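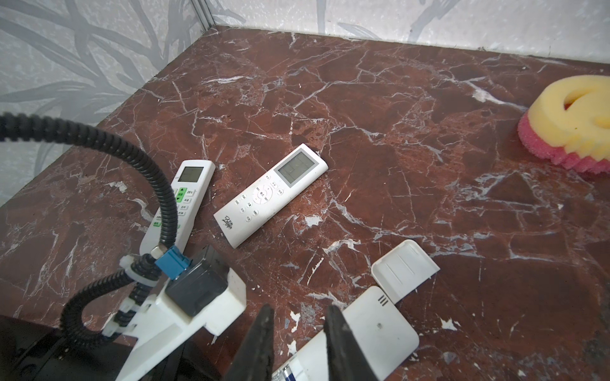
Budgeting for the second arm

When Kalliopi Kyriakidis took over equipment planning at Sevham, the spending plan for the manipulation bench was one line long. It said "arm" and gave a price.

"There was nothing under it," she says. "Cables, mounts, spare fingers, the things you want it to pick up - all of that came out of whatever was left."

Her plan for next year splits the bench into seven lines. The arm is still the largest. The one she argues for hardest is cabling and connectors, which she wants stocked before a second arm is ordered in December.

"A cable loop near the wrist takes a lot of bending. I'd sooner have two on the shelf than wait on a supplier."

Joris Martens runs the bench day to day and wrote the list of objects. Most are ordinary household goods: remote controls, a sponge, a screwdriver. He set aside $500 for them and doesn't expect to spend it all.

"People want to buy matched test sets," he says. "I go to the hardware store. The handles are all different shapes and that's what we need."

He did ask for more money for gripper fingers. The black ones in use are narrow and tapered, and he would like a wider pair to compare on thicker handles.

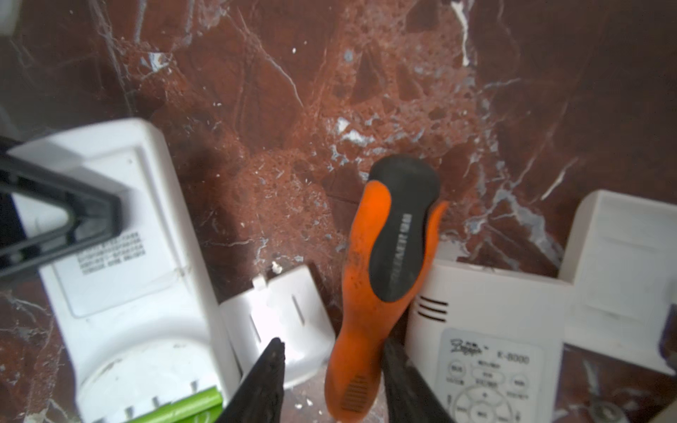 Is it cheaper to buy both arms at once?

Kyriakidis got quotes both ways from Van Loon, and the discount for a pair was smaller than she had hoped. She chose to stagger the purchase so the second order can include changes learned from the first.

Martens would have preferred the pair. "Same batch, same firmware, fewer surprises," he says. He was given a longer service agreement as a trade - it covers labour and calibration, but fingers and cables are still paid for out of the bench budget.

Neither of them has settled the question of training time. It sits in the plan as a line with no figure beside it, and Kyriakidis says it will stay that way until the service agreement is signed.

Contact Sevham | © Sevham 2020 | Back to top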